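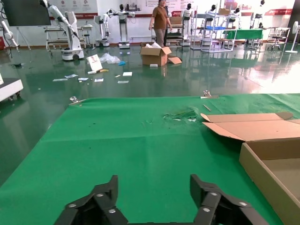
Start with the fault itself, before the thank-yous. On the July trial run at Prarville our arm kept working from a wrist picture that had stopped updating. The arm was moving, the picture was not, and no alarm went off. Give people a moment with the slide. Two open fingers, the green mat, an open box on the right with its flaps out. A wrist view like this looks the same live or frozen, and it will look the same to an operator at the end of a shift.

(Click.)

## What the task was

Keep this short. Pick small items off a cloth mat, put them in a cardboard box, repeat. Zasley built the cell, we wrote the pick program, and Brellum is the software layer that passes camera pictures to the arm controller. Most of the room will know Brellum by name. Say up front that this is not a talk about a bad product. The piece that failed was ours.

Soft cloth and cardboard are both harder than they look. The mat wrinkles, and a fold can look like an edge. Box flaps move when they get touched. Mention it once, because our first guess at the cause came from there.

## What happened

Go slowly here. Last time I rushed it and got three questions on the order of events.

- The arm finished a pick and turned toward the box.
- The picture feed stopped. The normal rate is 30 per second, and it went to zero.
- The program asked for the latest picture and got the last one that had arrived. It took that as current.
- In that old picture the fingers were open over clear cloth, so the program lowered the arm.
- The gripper was over the side wall of the box by then. It pushed the wall down, and the box slid off the table.
- The arm went back up and tried again. Same old picture, same move, this time with no box under it.

It kept this up for 29 seconds. Sirkka Turunen was running the cell and hit the stop when she saw the box go. The stop worked, and the arm held its position.

So why 29 seconds if she hit it when the box went? Someone will ask. The box shifted on the first push and only went over after several more. She had been watching the screen, and the screen looked normal. From her chair the screen blocks part of the table.

## Nobody was hurt

Say it plainly and then move on to the near miss. A second person was on the other side of the table, picking up packing material from the floor. Their hands were well below table height and out of reach of the arm. If they had reached up to steady the box, they would have been inside the arm's path. People do that. I would have done that. Something starts to fall and your hand goes out.

Pause here. If I'm short on time, cut from the next section, not from this one.

## Our wrong first guess

We spent the first day on the cloth. The theory was that a fold had been read as an object. We ironed the mat, swapped it, and ran the task again with no trouble. That told us nothing, but we took it as a good sign for longer than we should have.

Then Sirkka lined up the saved pictures against the arm's position log. The position changed on every line. The pictures were identical, down to the last pixel. Real camera pictures are never identical, even with nothing moving, because of noise in the sensor. It took her one lunch break.

(Click – show the two columns of the log.)

## The cause

The camera cable runs along the wrist and through a clip. The clip had been put on one joint too far down, so the cable pulled tight when the wrist turned all the way toward the box. The connector lifted a little and the feed dropped.

The cable is a ten-minute repair and I don't want to spend long on it. Cables come loose. The real fault is that our program did not check how old the picture was. Brellum puts a time on every picture. We read that time, wrote it to the log, and did nothing else with it.

## What we changed

- Any picture older than 60 milliseconds is thrown out, and the arm holds.
- If the arm has moved and two pictures in a row are identical, it stops and needs a reset by hand.
- The operator screen shows the picture age in large type. It turns red when the feed is late.
- The clip is marked on the wrist with paint, so it goes back in the right place after service.
- The stop button moved to the near corner of the table, and there is a second one on the far side.
- No picking up off the floor near the table while the arm is powered. This one gets broken the most.

We then pulled the cable on purpose during 1,000 picks, at different points in the move. The arm held every time. Say clearly that this tests a pulled cable only. A slow feed is a different case – the pictures still change, they just arrive late – and we have tested that much less.

## If asked

Did Suwannarat, the customer, know? Yes, we told them the same afternoon and sent the log.

Would a force limit have caught it? Ours was set for the table. Cardboard gives way long before that limit. We have lowered it over the box, and we get more false stops as a result. I don't have a good number for how many yet.

Can people have the age check? Yes, it is short. Leave the contact slide up and take names at the side of the stage.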